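ok so I finally got the hydrophone thing working and I need to tell somebody, so it's going to be you people

short version: I've spent since June trying to get 4 cheap underwater modems to agree on who gets to talk. They all shout at once, the packets collide, and sound is so slow in water that by the time one of them hears "channel busy" it's already too late

Setsuko Iwasaki told me weeks ago to stop doing carrier sensing and just give every node its own slot. I didn't listen. She was right and she's been very nice about it
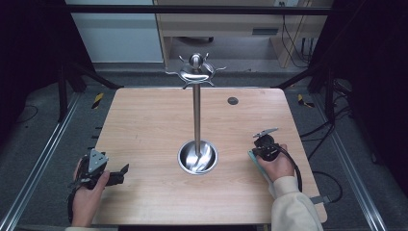 so now each node gets a slot plus a guard time long enough for the farthest pair, 300 meters apart. It wastes a ton of airtime (waterlime? no) but wow, hardly any collisions!

the part that ate my whole month – node 2251 kept dropping its last few bytes. I blamed the Birkero amp, I blamed the cable, I blamed the lake. It was echo off the dock wall landing on the tail of the packet. Moved the node out past the pilings and it cleared right up

Safta Coman asked if you could shrink the guard time when the nodes are close together. Yes! You'd need each pair to measure its own delay first, and then something has to hand out the schedule. I've got half of that written and it's ugly

logs from the last run are 200 packets per node, I'll put them up once I fix the column names. If anybody's tried this in salt water please tell me how bad the surface noise gets, I'm going out with the Stadetti boards next

Recent posts
Potting a hydrophone without bubbles
Battery life on the Fleseck loggers
Why my range test was wrong
Reading list: shallow water acoustics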